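Progress report to the Clunham equipment fund
Vistel simulation package, trial period to end of May
Prepared by Rhiannon Gough, with notes from Rezaul Debnath and Zulmira Seixas

Where we are

We are two months into the trial and the short version is that I would not sign the full license yet. The package installs, it runs, and the people who use it every day have mostly stopped complaining about the menus. What it has not done is show that a grasping routine tuned on the screen will save us time on the bench, and that was the reason for asking you for the money.

Since the last report Rezaul has finished the scene setup and moved all our task scripts over from the old Kodikara tool. That took longer than Vistel's sales team told us it would. Their import feature handled the arm and the two-finger gripper well enough, but it lost the joint limits on nearly every hinged object, and he had to put them back by hand. Vistel calls this a known issue. It is not mentioned anywhere in the brochure.

What we tested

We ran two tasks, 100 attempts each, using the default controller that comes with the package. The first was a plain reach to a marked point in open space. The second asked the gripper to close on a part sticking out from the side of a larger body, which is much closer to the work we want it for. Every attempt began from a different arm position, and we kept the logs for all of them, including the ones that crashed.

The reach task went fine, as it should. I don't give it much weight, because any simulator we looked at last year could do it. The second task failed 15 times in ways that I would call the software's fault: the fingers passed partway into the object, or the object jumped when it was first touched. Vistel's support desk suggested a smaller time step. We tried that and the jumping mostly went away, but a run then took so much longer that we had to leave the batch going overnight on a Saturday.

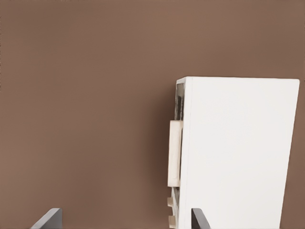 Zulmira raised a separate point about how clean everything is. The sample scenes have flat colors, even light and very little for a vision system to get confused by. Our own benches have glare, scuffed surfaces, cable ties and whatever the last shift left out. Vistel sells an add-on that varies the lighting and surface finishes, but it is priced separately and was left out of our trial. I have asked for it twice. The second time they offered a webinar.

Claims we can't back up

The offer letter says that routines built in the package transfer to hardware "with little or no adjustment." We have seen nothing yet that supports this, and the one customer reference we were given, at Tetport, turned out to be using the package for training videos. Thịnh Phan spoke with them and they were happy with it, which is good to hear but doesn't help us.

The letter also promises faster setup of new scenes. There I can be a little kinder. Once the hinge problem was fixed, Rezaul was building scenes quicker than he did in the Kodikara tool, and the recording and playback features are better than what we had. If we only wanted a way to check camera placement and arm reach before moving furniture, I would say buy the basic tier and be done.

Spending

We have stayed inside the trial budget. Most of it went on staff time, and most of that on repairing imports. The workstation upgrade you approved has been delivered and is in use. Nothing has been spent on the add-on, and I would like to keep that line open — but only if Vistel lets us try it first.

Next steps

Rokeya Samarakoon will run the second task on the real arm, with the same controller settings and the same starting positions, so that we can set the two sets of logs side by side. She needs the bench to herself for this and has booked it. Rezaul will send Vistel the crashed runs and ask for a written answer on the hinge imports.

We ask that the decision on the full license be put off until Rokeya's results are in. Vistel has told us the current discount ends with the trial. I asked them to extend it and have not had a reply.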